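# Working Rules for a Shared Two-Arm Bench: Final Project Report

Kamlesh Pandey and Manju Chauhan, August 27, 2018

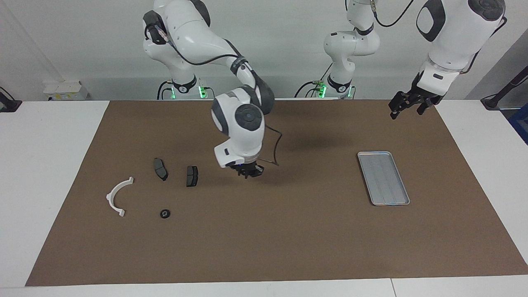

Elin Lewis wrote on our second draft that a safety rule no one can check is only a wish, and she asked us to go back through the list and strike every line with the word "careful" in it. We struck four. What is left is in section 3.

## 1. What we set out to do

The Tillness lab had a bench with two arms, two grippers and no written rules apart from the maker's manual. New students learned from whoever was there before them. Our project was to write a set of rules for the bench, try them out during normal work, and report which ones held up.

The work on the bench is small-parts handling. Brake pads, a plastic bracket and a small round part are laid out on a mat, and a metal tray is set on the other side of the mat. We picked this task because both arms have to share the mat, and most of our questions were about sharing.

## 2. What we read first

We read the general parts of ISO 10218 and the technical specification ISO/TS 15066, which deals with people and robots working in the same space. We are students and we don't claim that our bench meets either one. We used them to find out what kinds of things a rule should cover: who may start the robot, how fast it may move with a person nearby, how it is stopped, and what is written down.

We also read the house rules of two other groups. The Radwan group has a one-page sheet taped to the door. The Sosov group has a 21-page document. Satish Shukla, who had worked under both, told us he could recite the sheet and had never finished the document. We aimed for one page.

## 3. The rules

**Before power-up**

1. The person starting the arms writes their name in the log. That person is the operator until another name is written in.
2. Parts and tray go on the mat before the arms are enabled. Nothing is added by hand while they are enabled.
3. Each arm has a home side. Parts start on one side and the tray sits on the other.
4. Cables are checked by hand from the wrist back to the base. A cable that can catch on a gripper is tied again.

**While running**

5. One operator, one stop button, within arm's reach. The operator does not hold anything else.
6. Only one arm may be over the center of the mat at a time. The other waits above its own side.
7. A new program is run three times at reduced speed with no parts before it is run with parts.
8. Anyone in the room may call a stop. The operator stops first and asks later.

**After a stop or a drop**

9. A dropped part stays where it is until the arms are disabled.
10. Every unplanned stop goes in the log, with the program name and what the operator saw.
11. Grippers are left open at the end of a session.

## 4. How the trial went

We used the rules for all bench work during the trial, which came to some 1,000 pick attempts. Benedicta Tsikata checked the log against the controller record at the end of each session. She did not take part in writing the rules.

Rule 1 was easy to follow and we had no missing names. Rule 4 was skipped more than any other. People did it when they first came in and then forgot after a break, so we moved it onto the log sheet as a box to tick.

Rule 6 caused the most argument. Manju wanted it dropped, as it makes the whole job slower and our planner already checks for collisions between the arms. Kamlesh wanted it kept because the planner only knows about the shapes we gave it, and the cables are not in the model. We kept it. If the cables are ever modeled, the rule should be looked at again.

Rule 9 was the hardest on people. When a part falls, the hand goes out before you have thought about it. We both broke this rule in the first few sessions, and both times are in the log.

Rule 10 was changed once. At first it asked for "the cause" of the stop. People either guessed or left it blank. Asking what they saw gave us longer and more useful entries.

## 5. Limits

The trial was done by a small group who knew they were being checked. We did not test the rules with visitors or with first-year students. We also did not measure contact force, so nothing in this report should be used to say what speed is safe with a person at the table. The reduced speed in rule 7 is the controller's own setting and we did not change it.

The log was kept on paper and later typed into Pindeo, the lab's record system. A few entries were hard to read, and we marked those as unclear instead of filling them in.

## 6. What we would change

- Give the log its own clipboard at the bench. It was moved off the table too often.
- Mark the center zone for rule 6 on the mat with tape, so the operator can judge it by eye.
- Add a rule for handing over mid-task. Rule 1 covers the name but says nothing about telling the next person what is loaded.
- Review the page once a term, with one person present who has never used the bench.

The one-page version and a blank log sheet are in the project folder. Please send corrections to either of us.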